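Letting your spare room – the questions I get asked most

Do I need to tell anyone before I take in a lodger?
Yes, and do it early. Ring your mortgage lender and your home insurer, or write to your landlord if you rent. I wrote to mine at Drostley and had a reply in 13 days.

How much should I charge?
Look at the cards in the newsagent's window and see what rooms near you go for. I started at 60 a week with bills in, which was too low (the gas bill that winter!), and I put it up when my first lodger left in January.

Should I ask for a deposit?
I do. Mine is 400, and I give a signed receipt for it. I also write a list of what's in the room and we both sign that too.
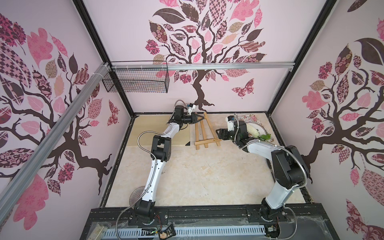
Keep the list somewhere safe, mind. I lost my first one and we ended up arguing over a lamp.

What about references?
Ask for two and ring them both. Latifa Ouali over in Cesside only ever takes letters – I like to hear a voice.

How long should the notice be?
We settled on four weeks either way. Put it in writing, even with a friend.

Can I have house rules?
Of course you can, it's your home. I've got 5, and most of them are about the bathroom.

Last updated 24 Jan 2001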